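The man who wants you to stop buying storage

Dexter Gatchalian keeps his kitchen drawers open while he talks, as if to prove there is nothing to hide. There isn't much in them. Four forks, a corkscrew, a roll of tape. He has spent nine years going into other people's homes in Murnville and telling them, for a fee, to get rid of things, and he is tired of being called a declutterer.

"It's a horrible word," he says. "It sounds like something you'd pour down a sink."

I came to see him with my doubts already packed. The tidying trade has always struck me as a way of charging people to hear what their mothers told them for free. Gatchalian asks for 60 pounds an hour, with a minimum of 2 hours, and I wanted to know what anyone gets for that.

"They get somebody in the room," he says. "Most people can do it on their own. They just won't start."

That seems a thin thing to sell, and I tell him so. He shrugs. Gym instructors sell it, he says, and piano teachers, and no one minds.

His quarrel is with storage. He trained, if that is the word, on the shop floor of Belmonte, the homeware place on the ring road, where he worked for several years in the aisle of boxes, tubs and hanging shelves. Customers would come in on a Saturday morning with a list of measurements. By spring the same people were back with a new list.

"I never sold a box to anyone who had less stuff the year after," he says. "The box gives you permission. You put the thing in it, you put the lid on, and now it's stored. Before that it was only a mess, and a mess at least annoys you."

I point out that this is an easy line from a man who lives alone in a two-bedroom flat. Families have football boots and school projects and three sizes of wellingtons. He agrees, rather too quickly, then says that families are his best customers and that the boots are never the trouble. The trouble is cloth.

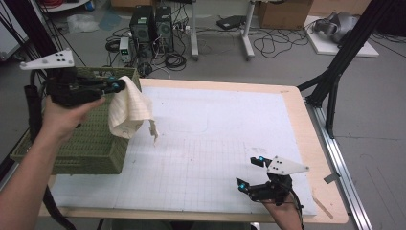 "Tea towels, old sheets, pillowcases, remnants," he says. "People keep fabric the way they keep string. It folds up small and it might come in useful. I went to a house in Vidirdale with 26 tablecloths. They had a round table. Most of the cloths were for a long one they'd got rid of when the children left."

What happened to them?

"She kept nine."

This is the sort of answer that makes me warm to him a little. The books on the subject are full of people who wept, filled a skip and found a new job. Gatchalian's stories tend to stop halfway. A retired bus driver cleared his garage and had it full again by November. A couple paid for a second visit and spent it arguing over a fondue set, which is still there.

I ask how many clients go back to the way they were. He looks out of the window for some time.

"More than half. I don't ring round to check. I'd only be upset."

So it doesn't work?

"It works for a while. Haircuts work for a while."

He is less relaxed on the subject of Zedesum, the phone app that lets you photograph every object you own and sorts the lot into lists. Several clients have shown it to him with some pride. One had logged the whole contents of a spare room, down to the spare buttons, and thrown away none of it.

"Now she's got the room and the list of the room," he says. "That's two things to look after."

I try it on him that his own method, which comes down to picking up each item and saying out loud when you last used it, is hardly more scientific. He doesn't claim it is. He says people lie to a list but find it harder to lie aloud, with a stranger standing there holding the sandwich toaster. I can believe that. I am not sure it's worth the money, and when I say this he laughs and tells me I am probably right, for somebody in my position, and then asks what is in my loft.

I would rather not go into what is in my loft.

Before I leave he shows me the one cupboard he won't discuss with clients. It is full to the top - maps, mostly, and a great many jam jars. He makes no jam. The maps are of places he has already been to.

"I know," he says, and shuts the door with his knee.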